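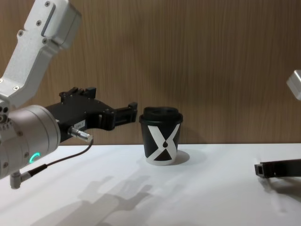 Ekness black takeaway cup, paper, with lid

Code 2142. Sold in sleeves of 31, lids in the same box. Back in stock from March.

Paper cup, black outside. Good for flat whites, tea, hot chocolate. Fits most car holders, not the narrow ones in older vans, sorry. Lid pushes on, press all the way round till it clicks. Do this before you pick it up!

Lids only: code 97, same size as the Rafferty cup so you can mix if you've got old stock to use up.

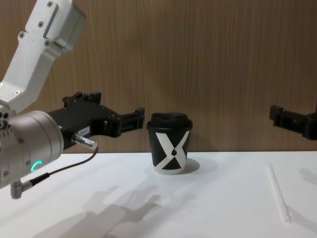
Ekness cup with the white X print, black domed lid on.

Plain black also avalable, same price. Own logo: send artwork to Marius Matei at Usent, allow 2 weeks. One colour prints best on the black, thin lines tend to fill in. Print design by Akihiko Kinoshita.

Storage: dry shelf, sleeve closed, don't stack heavy boxes on top. Rims go out of shape and then the lid wont seat.

Not for microwave. Not for soup, get the Tronia tub for that.

Orders in before noon go out same day. Trade account holders, log in for your price. Samples: one cup and one lid per shop, just ask.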